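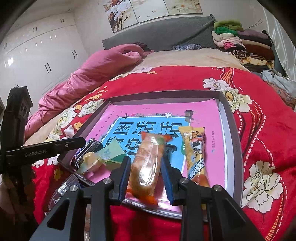 3. Setting up the Fludow sleep timer

Okay, the lamp's plugged in, so now the fun part!

1. Hold the side button until the light blinks twice.
2. Turn the dial to 300 for a slow fade, or 160 if you drop off fast (I do).
3. Let go and wait for the beep - mine takes a moment.

Note: the dial clicks past 160 very easily, so go gently.

Caution: don't drape a scarf over the shade. I've done it, and it gets hot under there.
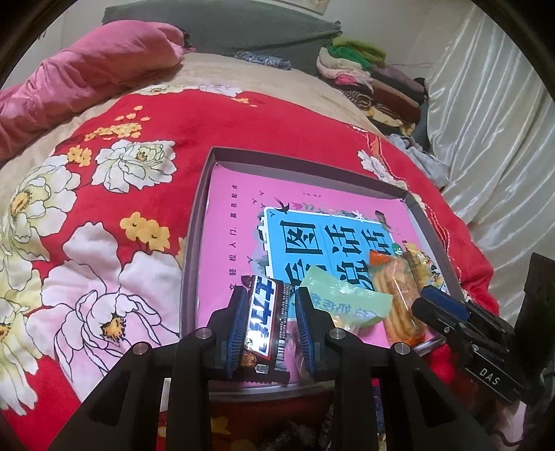
Will the timer remember my setting after a power cut?
It goes back to 300, so you'll need to do steps 1 to 3 again.

4. Press the button once more to lock the dial, and you're set for tonight.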